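Garside Building, Unit 2: Packing and Dispatch Area
Workplace inspection checklist, with comments

Inspected by: Qistina Nugroho
Accompanied by: Thanasis Politis (shift lead, packing)
Copy to: Alfie Birkett, Vitória Guerreiro
Month: August
Start: 07:40, before the first collection

Ratings used: S = satisfactory. A = action needed, work may carry on. X = stop use until put right. N/A = not present or not in scope.

Items are numbered as on the standing form. Where a comment is blank there was nothing to add to the rating.

1. ACCESS, FLOORS AND WALKWAYS

1.1 Main walkway clear for its full width -- S

1.2 Walkway markings legible -- A
The yellow line has worn through beside the goods-in door, where pallet trucks turn. Drivers are cutting the corner over the worn section. Repaint, and move the waste cage back to its marked bay so the turn can be made without crossing the line.

1.3 Floor surface sound -- A
The expansion joint by bench 5 has lost its filler over the length of a pallet. A pallet truck wheel drops into it. Raised at the previous inspection and still open. See actions.

1.4 Spillage kit present and complete -- S
Contents checked against the lid list. Granules topped up.

1.5 Steps and changes of level marked -- S

1.6 Door mats flat and secured -- S
The mat inside the staff entrance has been replaced with a recessed type. The old trip point is closed.

2. FIRE AND EMERGENCY

2.1 Exit routes unobstructed -- S

2.2 Final exit doors open easily from inside -- A
The north door opens but needs a shoulder behind it. The lower hinge is dry and the door has dropped slightly on the closing side. Ease and adjust. The door remains in use as an exit in the meantime, as it can be opened by one person without a key.

2.3 Extinguishers in place, pins and tags intact -- S

2.4 Call points visible -- A
Stacked flat-packed cartons were hiding the call point next to the carton store. Moved during the inspection. The stacking limit for that wall needs marking, or the same thing will be found next time.

2.5 Emergency lighting test record up to date -- S

2.6 Assembly point sign in place -- S

3. PACKING BENCHES

3.1 Benches stable and level -- S
Adjustable feet locked on all benches.

3.2 Bench height suited to the user -- A
Two packers on the early shift have asked for a higher setting. The benches can be raised but the crank handle is kept in the maintenance cupboard, which is locked until 09:00. A handle should be kept in the area.

3.3 Anti-fatigue matting in good order -- S
Edges bevelled, no curling.

3.4 Knives: retracting type only -- X (part)
One fixed-blade knife was found in the drawer of bench 2. Removed and handed to the shift lead. All others in use were the spring-retracting pattern. Thanasis Politis to remind both shifts that the fixed type is not issued in this area.

3.5 Used blades disposed of in a blade bin -- S
Bin less than half full, lid fitted.

3.6 Tape dispensers: cutting edge guarded -- A
The spring guard on the hand dispenser at the end bench does not return after a cut, leaving the teeth exposed when the tool is put down. Clean out the adhesive and refit, or replace. No injuries reported.

3.7 Tape stored off the floor and away from heaters -- S
Rolls are on the shelf below the bench top. Opened rolls should be used up before a new sleeve is started. Rolls with a torn or fouled leading edge should be trimmed before loading, and not picked at with a knife.
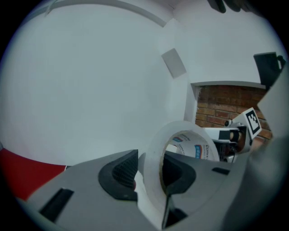 3.8 Strapping tools and cutters -- S
Cutters are tethered at both strapping positions. Eye protection hung within reach and in use.

3.9 Void fill machine -- S
Interlock on the feed cover tested three times. The machine stopped on each occasion. Lendex service label in date.

3.10 Label printers and trailing leads -- A
The lead at bench 2 runs across the back of the operator's standing position and down to a floor socket. Reroute along the bench frame and clip. The mains adaptor should be fixed and not left hanging.

4. MANUAL HANDLING

4.1 Loads marked where heavy -- A
Mixed result. Cartons from the Grumero line carry a weight label on two sides. Cartons packed for returns carry none, and the one put on the platform scale was heavier than its shape suggests. Returns cartons to be labelled on the same basis as outgoing goods.

4.2 Heavy items stored between knee and shoulder height -- A
Document boxes are still being put on the top level of the racking. Swap with the empty mailers, which weigh next to nothing and currently occupy the middle shelf.

4.3 Handling aids available and working -- S
Scissor lift table cycled under load. Toe guard stops the table as it should.

4.4 Training records for new starters -- A
Record 314 has been signed by the trainer and not by the trainee. Ikechukwu Afolabi to confirm that the session was completed and obtain the missing signature. If it cannot be confirmed, repeat the session.

5. RACKING AND STORAGE

5.1 Load notices displayed -- S

5.2 Uprights and braces free of damage -- A
Fresh scuff with bare metal on the front upright nearest the goods-in door. No measurable bend with the straight edge. Treated as green risk under the racking scheme and to be looked at again at the weekly walk. Upright protector to be fitted.

5.3 Beam safety clips in place -- S
Every clip present on the bays inspected. The end bay could not be seen properly behind a stored pallet and is carried over.

5.4 Pallets in sound condition -- A
Broken pallets are being put back into the general stack. A separate position is needed, with a sign.

6. PALLET TRUCKS AND VEHICLES

6.1 Daily check sheets completed -- S
The Vinell powered truck has a full set of sheets for the month. Hand trucks are on a weekly sheet, also complete.

6.2 Horn, brake and emergency reverse -- S

6.3 Charging point ventilated and clear -- A
Polythene wrap on the floor beside the charger. Removed at the time. The floor hatching should be extended to cover this corner.

6.4 Dock edge protected when no vehicle is present -- S
Chain up on arrival.

7. WELFARE AND FIRST AID

7.1 First aid box contents -- A
Blue plasters low, one eyewash pod past its date. Replace both.

7.2 First aider notice current -- A
The notice still gives the previous extension for Vitória Guerreiro. Reissue.

7.3 Drinking water -- S

7.4 Temperature and ventilation -- S
The roller door was down during the inspection. Readings should be repeated on a warm afternoon with the dock in use -- the early figure says little about the rest of the day.

ACTIONS CARRIED FORWARD

Floor joint at bench 5 (1.3): Alfie Birkett to obtain a date from the contractor. Cover with a fixed plate if no date can be given. Priority.

North exit door (2.2): Alfie Birkett. Priority.

Bench crank handle (3.2), tape dispenser guard (3.6), printer lead (3.10): Thanasis Politis.

Returns carton labels (4.1) and shelf swap (4.2): Thanasis Politis.

Training record (4.4): Ikechukwu Afolabi.

First aid items and notice (7.1, 7.2): Vitória Guerreiro.

All remaining A items: maintenance list, normal order.

Finish: 09:25. End bay clips (5.3) to be inspected once the pallet has been moved.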